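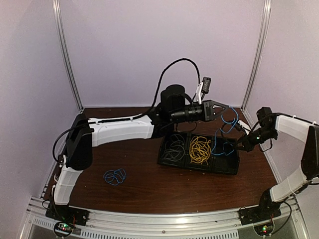

Why did my cable sorting policy get worse when I added more demos?

Posted by plornwood_pete, 2025-04-16

Hi all, hoping somebody has run into this. I've got a two-arm setup trained by imitation on sorting cables into a tray with three compartments (gray, yellow, blue). I'm trying to reproduce the result in the Birex write-up, where they say holding the cable with both grippers before lowering it beats plain one-arm pick and drop. My first batch was 2,757 demos and the policy was decent. Then a labmate recorded more and we got up to 2,885, so not even a big jump, and now the arms do this dithery thing where both of them hang on to the cable over the tray and neither one wants to let go. Same network, same training length, same everything as far as I know. Gray and yellow are fine, it's mostly blue. I've retrained 2 times with different seeds and it's the same story. Do I need way more data or did I break something?

Saqib Lodhi

I'd bet money on the new demos being done in a different style. Did your labmate release left first where you release right first? We had exactly this on our Grirkar rig last June. When the training data has two ways of doing the same step, and your policy head just predicts one average action, you get the average, and the average of "open left" and "open right" is a gripper that kind of twitches and stays shut. It only takes a small batch if those are most of your examples for one color (you said it's mostly blue, so go look at what color the new ones are!).

What I'd do is train on the old 2,757 again with today's code. If it goes back to normal, it's the data. If it doesn't, somebody changed something in the code and you can stop staring at demos. Then watch 50 of the new ones at double speed and write down who lets go first. Boring, but it took me one afternoon.

If it does come out as two styles, either re-record the odd ones or switch to a policy that can handle more than one mode, like a diffusion one. I'd re-record. Also check how long people pause before the release. Long pauses teach the thing to pause, and with no history in the input it can sit there forever.

Ashwin Kurup

Agree with Saqib on the pauses. I trim mine down to a few frames before training and it helped a lot with slack cable. Careful comparing to the write-up, too. I'd look at how they score a success, and whether a loop hanging over a divider counts, before you decide you're behind them.

annamalai_bench

just get more data, worked for me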